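Home Gallery Rooms Contact

The Front Hall at Brarerstead

We moved into the hall in November, and I wanted to keep a small record of how it looks. My favorite part is the entrance — the glass gives us green leaves to look at all day. 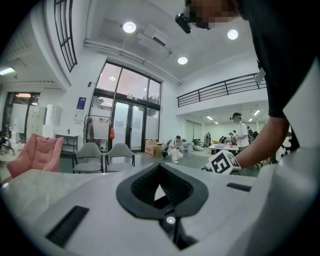
Glass doors and ceiling lights

Double doors with black frames, and more glass over them. The round lights are set into the ceiling, and a long white pipe passes over the doors. I like that the pipe was left open to see.

Comments (2)

Fatima Pillay: The black frames look very good with the white ceiling!

King-fai Chuang: What is on the blue and white poster?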